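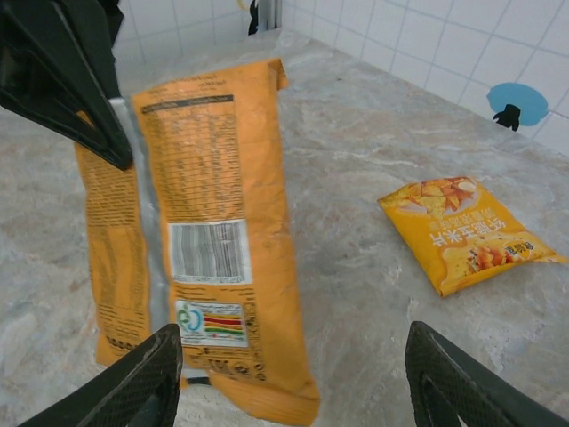

*Orange bag, nutrition side.*

**Manmont reissue: is the remaster any good?**

**piller_fan_club_of_one** | Aug 29, 2018

Has anyone got the new pressing of the second Manmont album yet? Mine landed this morning and I've played it twice. The guitars have been shoved so far forward they're practically sat on my lap, and the bass has gone off somewhere to think about its life. I loved the old CD, mud and all. Tell me I'm wrong before I start writing letters.

**gatefold_grump**

You're wrong. The old CD sounded like it was recorded inside a duvet. On this one you can hear both guitars doing different things in "Anstead", a song I've known for years and had down as one bloke playing loudly.

**piller_fan_club_of_one**

I liked it as one bloke playing loudly.

**lowendtheory_ish**

With the OP on this. I play bass, so I would be. The run under the second chorus of "Anstead" is the best thing on the record and now you need a torch to find it. Tried it on headphones, tried it in the car, tried it on my mum's kitchen radio. The kitchen radio won.

**gatefold_grump**

Bassist complains bass is too quiet. Film at eleven.

**sleevenotes** 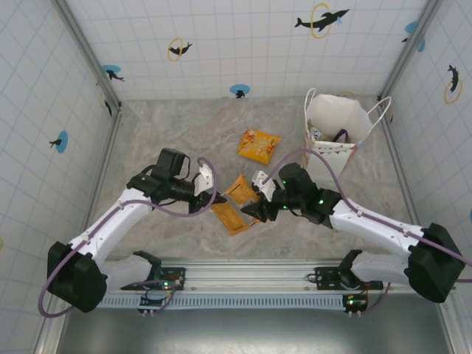 The vinyl and the CD are different masters, so you may all be arguing about different records. My copy is the vinyl and the low end is fine on it. What I can't forgive is the sleeve: they've swapped the murky green painting for something as loud as a yellow snack bag with orange and red all over it, and the band name is now in the sort of lettering you get on a jet-ski. £20, and I keep it facing the wall.

**lowendtheory_ish**

Didn't know about the separate masters, thanks. It's the CD I've got. Might have to buy the thing again, which I assume was the plan.

**Pattinasarany**

I saw them on the tour for this one, in a room that held 148 if the fire officer was looking the other way. The bass was all you could hear. The singer could have been reading out bus times. So if we're after what the band "really" sounded like, the answer is a fridge falling downstairs, and no master has come close.

**piller_fan_club_of_one**

Right, I'd pay for that version.

Does the vinyl have the demo of "Piller" on the end? The CD has it and it goes on for over 20 minutes. I made it as far as the keyboard solo.

**sleevenotes**

No demo. Another point to the vinyl.

**gatefold_grump**

The keyboard solo is the good bit!

**lowendtheory_ish**

And that's me done taking your advice on mastering.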